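Flarkitier
Products | Rules and Standards | Service | Contact

Home > Products > Workstation Equipment > Andmont Teleoperation Table Set

Andmont Teleoperation Table Set
Item no. 2925
Replaces item no. 2000

Product summary
The Andmont Teleoperation Table Set is supplied to laboratories and training rooms in which an operator works at a table with handheld controllers, gloves and wrist-mounted trackers. It consists of a rounded-corner table, 2 serving trays, a set of label holders and the Andmont Rules of Practice, a printed document that the purchaser is asked to display at the workstation. The set may be ordered with or without the Sosus wrist tracker kit (item no. 3594).

Revised Tuesday, April 20, 2021. Customers holding the November edition of the Rules of Practice should replace it with the text given on this page.

Scope of the rules
The rules apply to seated and standing work with small objects, trays and containers. They do not cover powered tools, heated items or liquids. Sites that combine table work with a moving robot arm must apply their own risk assessment first, and where the two documents differ, the site assessment takes precedence.

Rules of practice

1. The table
The table is to stand level and must not rock when an operator leans on it. Only the items named on the task sheet may be on the surface during a session. Drinks, phones and paperwork belong on a separate cart or desk. Wipe the surface before the first session of the day and after any change of operator.

2. Trays
Trays are placed before the operator puts on the controllers. Where a task calls for two trays end to end, their short sides should touch and their rims should line up. A tray with a cracked rim or a bent handle is to be withdrawn and not repaired. Do not mix tray colors within one task unless the task sheet asks for it.

3. Gloves and wrist units
Each operator is issued a pair of gloves in the correct size. Straps are to be firm but must not leave a mark on the skin after a normal session. The wrist unit is worn so that its label can be read by a second person without the strap being opened. Any unit whose label is missing, torn or covered by a sleeve is out of use until a new label has been fitted and entered in the equipment record.

4. Controllers
Check that the left controller is in the left hand and the right controller in the right. The tracking ring must be kept clear of tape, cord and clothing. Operators should avoid resting a ring against the table edge - repeated small knocks will in time affect tracking. Controllers are returned to the charging shelf at the end of each session and are not left on the table.

5. The floor
Cables are to be routed away from the path between the door and the operator's position. Loose cable on the floor is recorded as a defect at the weekly inspection and is to be cleared or covered the same day. Chairs not in use are moved back from the table, and bags are kept clear of chair casters.

6. Records
The session record states the operator number, the task sheet number, the wrist unit numbers and any stoppage. Records are kept for as long as the site's own policy requires. An entry made in error is struck through with a single line and initialed.

Ordering and delivery
Orders are accepted in writing only. The standard set is delivered in 2 cartons. Replacement trays, label holders and printed rules may be ordered singly. The Mathias cart, with wire shelves and a solid top, is recommended for storing gloves and controllers near the table but is sold separately and is not part of item no. 2925.

Care
Trays may be washed by hand with mild soap. Gloves should be aired between sessions and must not be shared. Wrist units and controllers are cleaned with a dry or barely damp cloth - never with spray applied directly to the housing.

Returns
Unused sets may be returned in their original cartons. Gloves that have been worn cannot be accepted.
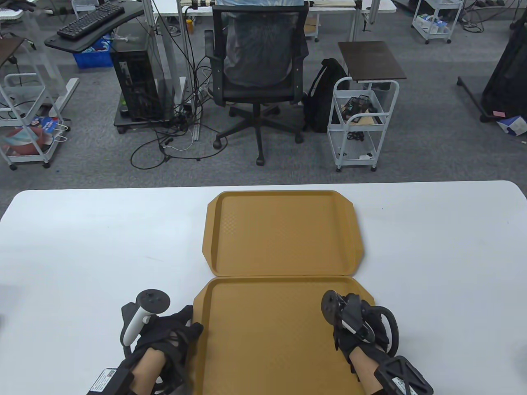 Requests for further printed copies of the Rules of Practice should quote the item number and the delivery address of the site.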